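Home Docs Data Releases Visitors Contact

August 11, 2025
By Chepkoech Kinyua

3 comments 7 shares

# Clevon Open Day Set: README

Read this before you download anything. Elibariki Simiyu did not, and he spent a morning training on the folder called `do_not_train`.

## What this is

A set of 493 recorded episodes of a two-armed robot doing tabletop pick and place, all made during our open day. Most of the commands came from visitors, a few from staff, and one from somebody's phone ringing near the microphone. The robot's name is Mollah. The software that turns a spoken request into a plan is Amby. If you see "Mollah" and "Amby" swapped in the older notes, that was me, and I have stopped apologizing for it.

The set is meant for people who want to know how a demo behaves when strangers are in charge of it. If you want clean runs with calm instructions, use the January release, where Erasto Minja did all the talking and never once asked the robot to juggle.

## How the day went

Visitors came through in small groups. Each group got a short talk from Nafula Lema, who explained what the arms could do, and then a turn at the microphone, where they asked for everything else. The first hour went well. The second hour had a school group in it.

Popular requests, in no special order:

- "Pick up the banana."
- "Pick up the banana with the other hand."
- "Give me the banana." (The handover routine was switched off for the day. It stayed switched off, in spite of some very persuasive arguments.)
- "Make a fruit salad."
- "Wave."

Waving is not in the action list. It is now the most requested feature in the history of the project, ahead of everything our partners at Zadetti wanted.

## What is in the folders

`episodes/` has one folder per run, with joint positions, gripper state, and the text of the request as the speech system heard it. Please note the last part. It heard "pineapple" as "fine, apple" often enough that we kept both spellings.

`labels/` has one line per run: success, failure, or stopped. "Stopped" means a person pressed the button. Nafula pressed it most, usually for good reasons.

`do_not_train/` has the warm-up runs and the ones where a visitor leaned on the table.

## Labels and who made them

Every run was labeled by 2 people, working apart. Where they disagreed, Esther Kinyua decided. She is my sister, and her decisions are final in most areas of life, so this felt natural. The main source of disagreement was whether nudging a toy off the table counts as moving it. Esther ruled that it does not.

## Known problems

- 7 runs have no audio text at all. The arms moved anyway, following the last request in the queue.
- Children's voices are transcribed worse than adults' voices. Do not use this set to claim anything about speech.
- Success rates drop after lunch. We have 2 theories and like neither of them.

## Using it

Free for research and teaching. Tell us if you find a broken run – we would like to know before Elibariki does.

## The table

The toys were picked so that visitors could name them without being coached, and that mostly worked. Requests came in as plain nouns and the planner matched each noun to an object on the table, with both grippers starting from above it. Trouble began when two things fit one word. The yellow banana has a long white soft toy lying directly behind it, and anyone asking for "the long one" was leaving Mollah a real decision. The corn, being the biggest and the greenest, had no such rival, though one visitor kept calling it a cucumber and took the failure personally.

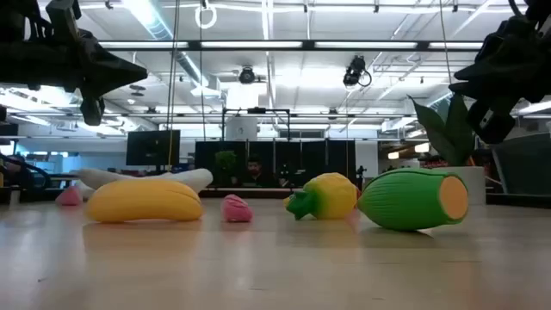
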